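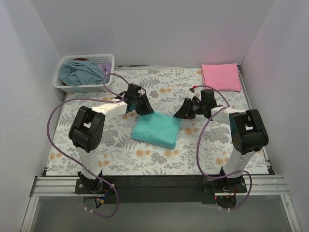 Two-arm cloth station with one cloth folded at the centre of the mat and others in the basket.

Wendovel Folding Station
Supplied by Ameck – Research Equipment

The Wendovel is a tabletop station for research into the handling of cloth by two arms working together. Both arms are fixed to a single aluminium rail, and white walls enclose the work area on three sides.

The station was used in the Treder study of learned folding, in which a policy was trained on 839 demonstrations given by 3 operators. Results were compared across 7 types of cloth. Folding with both arms gave squarer edges than folding with one – the difference was greatest for thin fabrics.

Supplied with: 2 arms with grippers, rail, mounting plates, booth walls, patterned mat
Control software: Schwaiger, research licence
Delivery: from March
Page last revised: 22 December 2025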